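Skarketti Comedy Room to Open Monthly Night for Stand-Up About Loss

Skundeck, February – The Skarketti Comedy Room will start a monthly stand-up night for comics working on material about grief, illness and family. The first show is on a Sunday at the club's Byun Street address, and it will run every month through the fall.

The night is called Visora. Each show has eight spots of seven minutes, followed by a longer closing set. Newer comics get half of the spots. Performers must be 16 or older, and anyone under 18 needs a parent or guardian in the building.

Skarketti has run open mics in Skundeck for years, and comics have often asked where they can try slower, more personal sets. A regular Friday crowd wants quick jokes, and a story about a funeral can take four minutes to reach its first laugh. Visora audiences will know the subject before they buy a ticket.

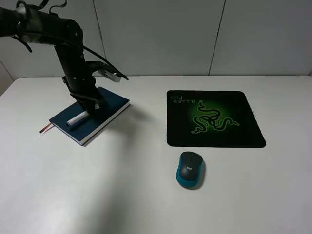

How do comics apply for a spot?

Sign up at the box office or send a two-minute audio clip through the club's website. The clip can be a rough draft. Spots are assigned two weeks before each show, and everyone who applies gets a reply.

Sets are not recorded by the club, and audience phones stay off during the show. Comics may record their own sets for practice. There is a quiet lounge next to the bar for anyone who wants to step out, and reentry is allowed at any time.

The room seats 40 for Visora, with tables near the stage and a row of stools at the back. Tickets go on sale at the box office and online. Doors open an hour before the show.

Media contact: Skarketti Comedy Room press desk, Byun Street, Skundeck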